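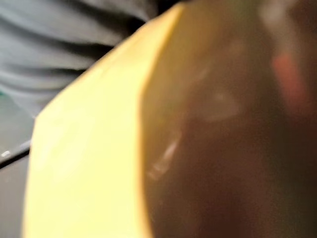 A close view in yellow.

Television | Drama | Commissions

CUMELL ORDERS SECOND SEASON OF HARBOUR TOWN DRAMA "THE LONG VERANDAH"

January 15, 2022

Streaming service Cumell has ordered a second season of The Long Verandah, the family drama from Munmont Pictures that found such a loyal and talkative audience when it arrived on the service last September. The new season will run to eight hour-long episodes, two more than the first, and filming is due to get under way before the end of the year in the same small coastal town that viewers have come to know as Port Agyeman.

For those who have yet to pay the town a visit (and there's still plenty of time to catch up, as all of season one remains on the service), The Long Verandah follows three generations of the Grumero family, who have run the guesthouse above the harbour for longer than most of their neighbours can remember. The first season opened with the return of eldest daughter Nell after 18 years overseas, and closed with the sale sign going up on the front lawn and a great many questions left hanging about who had put it there.

Season two picks up the following winter. The guesthouse is shut to visitors, the roof wants more work than the family can pay for, and a stranger has written to say that her grandmother once owned a third share in the place. Her letter sends the Grumeros back through their own history, with a new storyline set in the year the guesthouse first opened its doors. Those earlier chapters will be woven through the season, so that viewers will meet the formidable Ada Grumero as a young woman, long before she became the grandmother who rules the kitchen table and everybody sitting at it.

Antonina Chornovol, who created the series and wrote most of its first season, returns as head writer and executive producer. She'll be joined by a writers' room of three, all of them new to the show, and she is also set to direct the final two episodes, her first time behind the camera on a series she has been carrying in her head since she was a student.

"I'd always hoped we would get to go back, but you try not to plan the furniture before you've got the keys," said Chornovol. "The letters we've had from people who watched the first season have been so generous, and so long, some of them! People write about their own aunties and their own family houses, and who got the piano. I've read every one of them with a cup of tea beside me, and a few of those feelings have found their way into the new scripts. I'm very fond of this family, even when they're behaving dreadfully, and in the second season I'm afraid they behave quite dreadfully indeed."

Chornovol began The Long Verandah as a stage play, which had a short run in a church hall with a cast of friends and a set borrowed largely from her mother's lounge room. The play took place over one evening and had only four characters. Two of them, Ada and her brother-in-law Clem, came across to the television version almost word for word, and the long argument over the soup in episode four is close to the one that was first performed on stage. The new season will give Clem an episode very nearly to himself, something viewers have been asking for ever since he walked out along the breakwater with his suitcase.

Munmont Pictures will again produce the series for Cumell, with the principal cast expected to return in full. Casting for the roles of the younger Ada and the letter writer is now under way, and announcements will be made as those parts are filled. The production is also looking for local people to appear as townsfolk, guests and members of the Port Agyeman brass band, and anyone who can play the cornet or the euphonium to a reasonable standard will be received with open arms.

In a statement, the Cumell drama team said it was delighted to be heading back to the coast. "The Long Verandah is a show that takes its time, and we've loved seeing how happily viewers have taken their time with it. Many have gone back to the beginning and watched it again with their parents or their grown-up children. Antonina and everyone at Munmont have put enormous care into this little town, and when the outlines for the second season arrived we read them straight through in one sitting and then rang each other up to talk about the ending."

The first season was filmed over 108 days, almost all of them on location, with the guesthouse interiors shot inside a former shipping office overlooking the water. Munmont has kept the building on, and the kitchen, the front hall and the much-admired stairs will all be seen again. For the scenes set in earlier years, the art department will turn the same rooms back to the way they might have looked when the paint was fresh, with new wallpapers, older stoves and a dining room that was only ever glimpsed through a doorway in season one. The verandah itself will be made longer, at Chornovol's particular request, to make room for a wedding.

Music for the new season will once more be recorded with a small string group and a harmonium, and a collection of pieces from the first season will be released ahead of the second. The closing song, which has been the subject of more viewer mail than anything apart from Clem's suitcase, will be included in full.

Cumell members can watch all six episodes of season one now. A premiere date for the second season will be announced once filming is complete, along with first pictures from the set and details of an early screening for the residents of the town, who have put up with early mornings, closed streets and artificial rain with remarkable good humour.

The Long Verandah is a Munmont Pictures production for Cumell. Created by Antonina Chornovol. Media enquiries, interview requests and requests for preview material for season one may be directed to the Cumell publicity office.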